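I bought the Odine jewellery box in September, after years of keeping everything in a saucer on the dresser. It cost $50 at Drekitz, and I've used it every day for 3 months.

The lid closes properly and the hinges haven't loosened. The lining is soft and hasn't shed on anything. Rings sit well in the small squares, and studs stay put in them too as long as you don't carry the box around by one end.

Necklaces are where it falls down. There are no hooks, only one open tray, and anything finer than a curb chain ends up knotted by the end of the week. I tried the little cloth pouches Lloyd sells and they helped a bit – one chain to a pouch, clasp left outside.

The colour on the website is greyer than the real thing. Mine weighs 285 grams empty, so it slides if you open it one-handed.

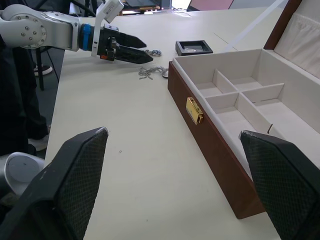 *Review by Mairéad Daly*

A chain coiled into a small bundle takes up hardly any room in the tray. Stretched out and tangled, the same sort of thing needs a flat table and some patience before it can go back in. I start from the clasp end and work along with a pin.

If you mostly wear rings and earrings, I'd buy it. For necklaces, look at the taller Windar with the hanging rail, though it's a fair bit dearer.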